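Orkier Harness Handling Kit -- Pre-Use and Acceptance Checklist
Review unit, supplied by Orevton
Completed at: Wodico, assembly area, November
Kit ref. 1472
Marks used: OK / FIX / N/A. A FIX has to be closed before the arm goes above reduced speed.

Section A. Mounting and floor

A1. Base bolts torqued and paint-marked. OK

A2. Table feet locked, table does not rock when pushed at the corner. OK
Comment: One foot had backed off. Tightened and rechecked.

A3. Reach area marked on the floor. FIX
Comment: Tape is down on three sides only. The side toward the aisle was left open for the pallet jack. Needs to be taped and the pallet jack kept out during runs.

A4. Floor cables covered or routed along the wall. OK

A5. Warning labels on the arm present and readable. OK

Section B. Stops and power

B1. Emergency stop on the pendant stops the arm. OK

B2. Emergency stop on the table edge stops the arm. OK
Comment: Button works but it is mounted behind the parts bin. Moved the bin. Orevton should put the button on the front corner in the standard kit.

B3. Arm does not restart on its own after a stop is released. OK

B4. Gripper holds the part when power is cut. OK
Comment: Tested with the Hauser test harness and then with a bare connector. Both stayed in. The manual says the jaws hold on power loss but doesn't say for how long. We left it 13 minutes with no change and stopped there. Ask supplier for a figure.

B5. Lockout point labeled. FIX
Comment: Label is on the inside of the cabinet door.

Section C. Gripper and wrist camera

C1. Gripper housing screws tight, no play at the wrist. OK

C2. Jaw faces clean, no burrs. OK
Comment: Run a cotton swab along the edge. If it snags, replace the jaw. Don't file it.

C3. Camera post tight. OK
Comment: This is a short post and the camera is easy to bump when changing jaws. Check it after every jaw change -- the kit card lists it as a monthly check only.

C4. Camera cable has enough slack for full wrist rotation. OK
Comment: Turned by hand both ways with the power off. At the far end of travel the loop comes near the housing but does not pull. Would like to see a second tie point.

C5. Lenses clean. OK

C6. Camera view matches the calibration sheet. FIX
Comment: The sheet in the box is for kit 3287. The correct sheet was requested from Orevton.

Section D. Part handling

D1. Test harness free of nicks, loose strands and exposed copper. OK

D2. Ring terminals crimped, pull test passed before loading. OK

D3. Speed limit set for carrying loose wires. OK
Comment: Set to 46 percent of the kit default. Wires swing too much at the default and take a while to settle. The quick-start page should give a separate setting for harnesses.

D4. Table top clear under the path of the hanging ends. OK
Comment: Keep screws, cutters and tape off the table. The ends drag if the lift height is too low, and a ring terminal will hook on almost anything.

D5. Jaws grip on insulation, not on a terminal or a solder joint. OK
Comment: Operator to look before every lift until the grip check in the software has been reviewed.

D6. People outside the marked area before the arm moves at full speed. FIX
Comment: Tied to A3. Until the tape is finished, reduced speed only.

D7. Harness hangs free when lifted, with the connector and terminal ends not wrapped around the gripper. OK
Comment: Held from above, with the metal connector in the air and the red, green and black wires hanging in a loose bundle. One thin black wire loops out beside the connector. Watch for loops like it when the arm sets down next to a fixture with pins.

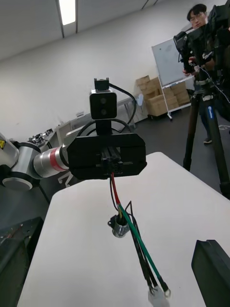

Section E. Result

E1. Open items: A3, B5, C6, D6.

E2. Kit may be used at reduced speed with an operator at the pendant. Repeat sections B and C when the new calibration sheet arrives.

E3. Copy of this list kept in the cabinet pocket with the jaw change log.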